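Home Cooking Basics, Unit 2: Pots and Lids
Handout by Smaranda Ene

Welcome back, everybody! Before we get anywhere near a burner, I'd like us to spend a little while with the pot itself.
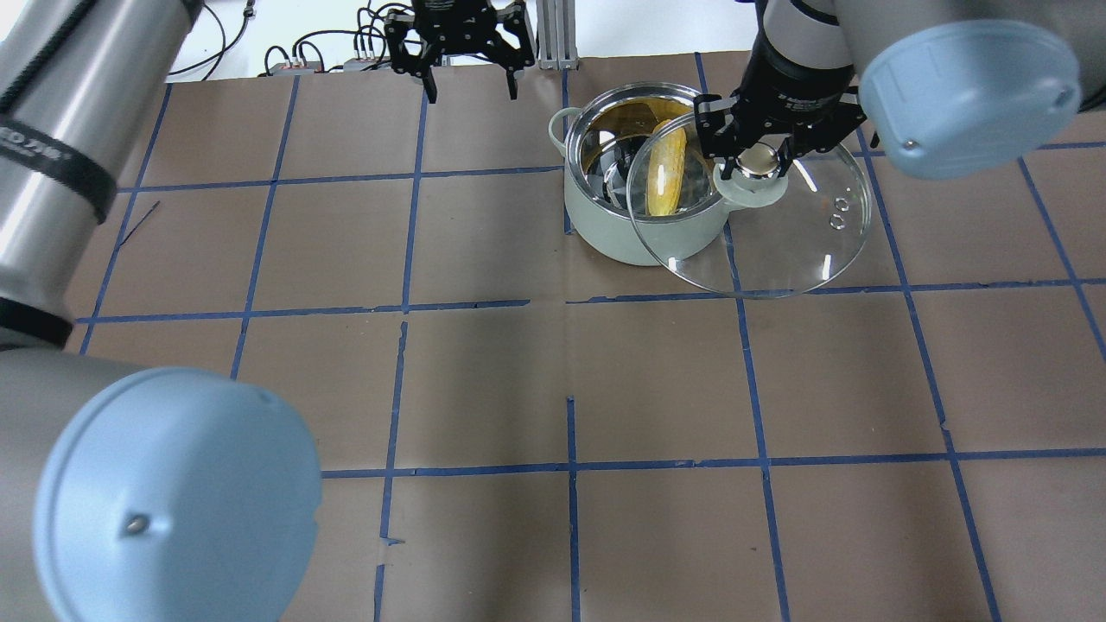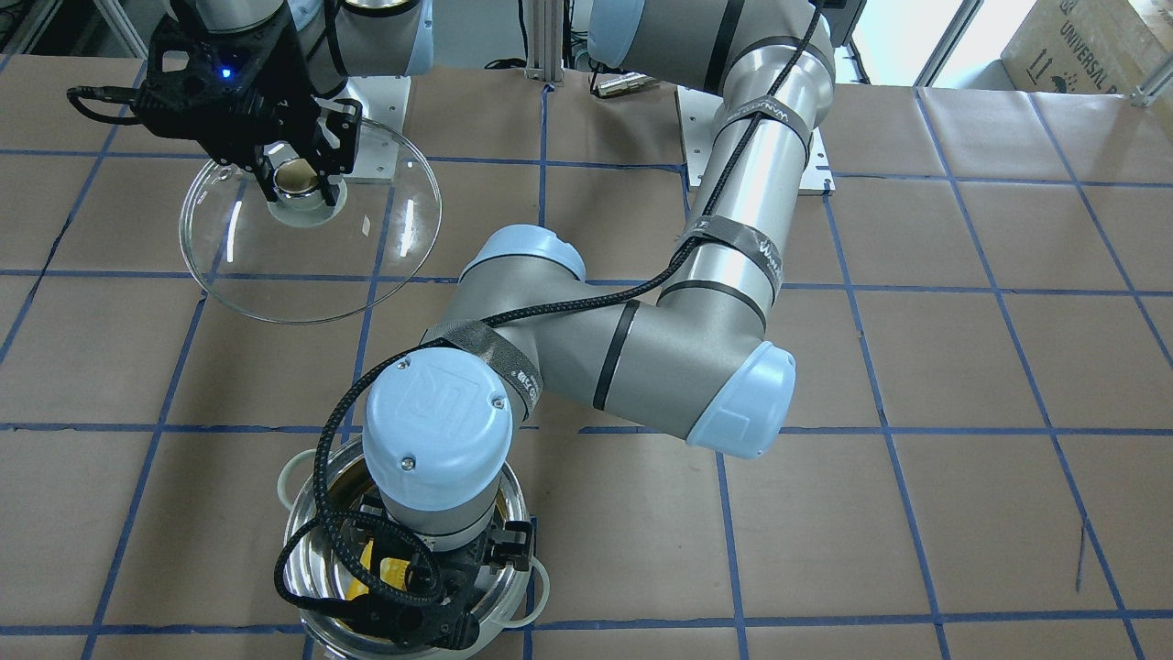
A glass lid lets you check on your squash without letting the steam out, so do try to leave it on (I know, I peek too). Lift it by the knob, with a dry towel, and tilt it away from your face. For Monday, please bring a lidded pot from home.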